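Plallell Playhouse – Production Issues Log
Show: The Lamplighter's Goose (family show, puppets and live band)
Issue: Sound cues firing late or twice in Act 2
Status: Closed, monitoring
Priority: High (was Urgent until first public performance)

Summary
Cues 41 to 58 in Act 2 are triggered from the stage manager's desk and sent over the network to the sound computer. During the dress rehearsal the goose honk (cue 44) played late, then played again over the miller's song. Cue 51 (barn door) did not play at all. Act 1 ran clean. Lighting cues on the same desk were unaffected.

Equipment
Cue desk laptop running Wimero, show file version 9
Sound computer running Wimero in slave mode
Pudard network switch, under the prompt side stairs
Danladi radio receiver rack, four channels, for the puppeteers' headsets
70 metre cable run from the desk to the amp room

Entry 1, 9:40 am
Reproduced the fault. Ran Act 2 from the top with no cast. Cue 44 was late on two runs out of five. It did not double. Sound computer log shows the trigger arriving late, so the delay is happening before it reaches playback. Audio files are fine when played locally.

Entry 2, 10:25 am
Swapped the patch cable between desk and switch. No change. Swapped the port on the switch. No change. Restarted both computers and reloaded the show file. First run was clean, second run had cue 47 late. Please don't treat a restart as a fix for this one.

Entry 3, 11:15 am
Went through the paper cue sheets against the show file. The assistant stage manager's copy and the desk copy disagree in four places from the rewrite of the market scene. Corrected both by hand. Cue 51 was still pointing at the old barn door file, which was moved to the archive folder in May. Relinked it and it plays every time now. That part of the ticket is a separate fault from the late triggers and can be considered fixed.

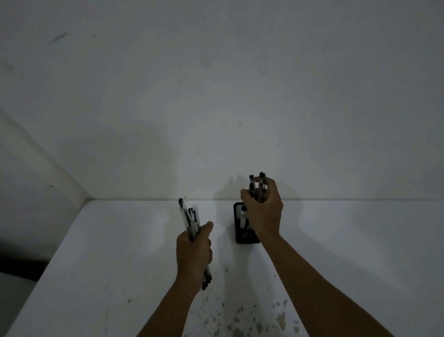
Also found that cue 44 had a follow-on set to 2 seconds with the target set to itself. That accounts for the second honk. It only happens when the operator presses Go on 44 without having stepped through 43, which is how we ran it at the dress when the miller came in early. Follow-on removed. Saved as version 10.

Entry 4, 1:30 pm
Late triggers still present with version 10. Measured the delay over 20 presses of Go. Normal is too short to notice. When it goes wrong it is between 200 and 400 milliseconds, which is enough to miss the goose's beak opening. The puppeteers have been covering by holding the beak open, and they would like to stop.

Entry 5, 2:10 pm
Fault does not appear with the radio rack powered off. Powered it back on and the fault returned within a few minutes. The Danladi rack was moved onto the show switch when we added the fourth headset for Act 2. Before that it was on its own small switch in the amp room. Act 1 uses only one headset, and the other three are switched on at interval, which fits with Act 1 being clean.

Entry 6, 2:50 pm
Checked the switch. The rack sends out a stream of status messages for each headset that is on, and every device on the switch receives them. The sound computer appears to be falling behind sorting through them. Moved the rack back to its own switch. The monitoring page is no longer visible from the desk, so battery levels will have to be read at the rack before the house opens and again at interval.

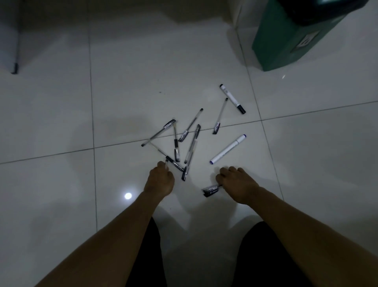

Pens and markers on the tiled floor.

Entry 7, 4:05 pm
Ran Act 2 three times through with all headsets on and the band's click track running. No late cues, no doubles. Barn door played each time. Asked the musical director whether the honk felt right against the downbeat and the answer was yes.

Entry 8, 9:50 pm
First public performance. All Act 2 cues on time. One missed cue (56, church bell) was an operator error and has been noted in the show report.

Still to do
Put the rack on a separate network on the Pudard switch so the desk can see battery levels again. Not before the end of the run.
Bin all printed copies of the version 9 cue sheets, including the one taped inside the props cupboard.
Add a colour label to the rack cable so it doesn't get plugged back into the show switch at the next fit-up.
Check the touring copy of the show file for the same follow-on at cue 44.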